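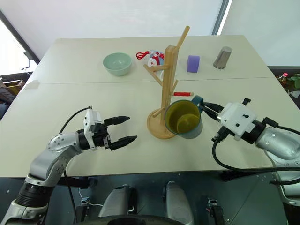 Dark teal mug, held by the handle, just above a white tabletop.

Ciltberg Kitchen Words Survey: Data Card

Release 6, prepared by the Ciltberg Language Archive

Summary

The Ciltberg Kitchen Words Survey records the everyday names that adult speakers use for cups, bowls, pans, cloths and other common items of the kitchen and table. Responses were gathered in 40 localities in the Ciltberg district and in the neighboring valleys of Flakden and Vomau. The survey is intended for work on regional vocabulary, dictionary writing and the teaching of local usage in schools. It contains text only. Sound recordings made during the interviews are held by the archive and are not part of this release.

Contents of the release

responses.csv: one row for each answer given by a speaker
prompts.csv: the 61 prompts in the order in which they were read
localities.csv: locality codes, place names and valley
spelling_notes.txt: conventions used in writing down local forms
changes.txt: corrections made between releases

All files are encoded in UTF-8. Fields in the CSV files are separated by commas, and text fields are enclosed in double quotation marks. Files created with releases before 4 used semicolons and should be converted before they are combined with the present one.

Columns in responses.csv

The file has nine columns.

response_id: unique identifier for the answer
speaker_id: identifier for the speaker, assigned at random
locality: code found in localities.csv
age_band: young, middle or older adult
prompt_id: code found in prompts.csv
answer: the form as given, written according to spelling_notes.txt
standard_form: the nearest dictionary headword, if there is one
rank: position of the answer when a speaker gave more than one
remark: interviewer's comment, often blank

A speaker who offered two names for the same item has two rows with the same prompt_id and different values of rank. Rank reflects the order of speaking only. It should not be read as a statement of preference unless the remark column says so.

How the responses were gathered

Interviews took place in speakers' homes, parish halls and the reading room of the archive. The interviewer read each prompt as a short definition, for instance "What do you call the thing you drink hot milk from?", and avoided using any name for the item. Where a definition proved unclear, the interviewer was permitted to repeat it once and then to point to an object of the right kind. Answers given after pointing carry the letter P in the remark column.

Prompts on drinking vessels produced the widest range of forms. In Vomau, many older speakers separate a vessel with a handle from one without, and treat size as secondary. In Flakden, the same words are divided according to what is drunk. Users comparing the two valleys should therefore work from prompt_id and answer together. The standard_form column hides much of this difference, as several local words share a single headword.

Spelling of local forms

No agreed spelling exists for the speech of the three areas. The archive follows the Kong notation, a simplified system that uses ordinary letters and a small number of doubled vowels. Stress is marked with an apostrophe before the stressed syllable, and only where it differs from the usual first-syllable pattern. Nasal vowels are written with a following n in parentheses. Earlier field notes used several private systems; these were converted by hand, and doubtful conversions end in a question mark.

Please keep the question marks when exporting the data. They were lost in release 3, and a number of uncertain forms were then cited as secure. 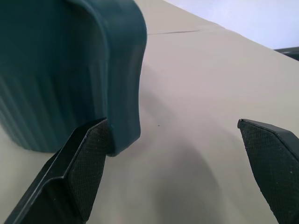 Known limitations

Coverage is uneven. Upper Flakden is represented by fewer speakers than the lower valley, and the young age band is thin throughout. Speakers who moved into the area as adults were excluded, so the data cannot be used to describe the full present population.

Prompts 9 and 40 were reworded after the first season. The earlier wording of prompt 9 led many speakers to name a soup bowl where a mixing bowl was meant. Both versions are listed in prompts.csv, and answers to the earlier wording carry the letter E in the remark column.

The standard_form column was completed by archive staff from printed dictionaries. Trade names that have come into general use are left blank there. Borrowings are entered under the headword of the lending language only when the local dictionaries lack an entry.

Privacy

Speaker names, street addresses and dates of birth were removed before the files were prepared. Remarks that mentioned family members or neighbors have been shortened. Places with very few speakers are grouped under the code of the nearest larger locality. Users must not attempt to identify any speaker from the remarks.

Terms of use

The data may be used free of charge for research and teaching. Commercial dictionary publishers are asked to apply to the archive in writing. Any publication that relies on the data should name the survey and the release number. Modified copies may be shared if the changes are stated in a separate file and the original changes.txt is kept unaltered.

Maintenance

Corrections are collected throughout the year and issued each May. Reports should give the response_id, the form as printed and the proposed reading. Requests to consult the sound recordings are handled by the reading room, which is open from 9 in the morning until noon. Recordings cannot be copied or sent by mail.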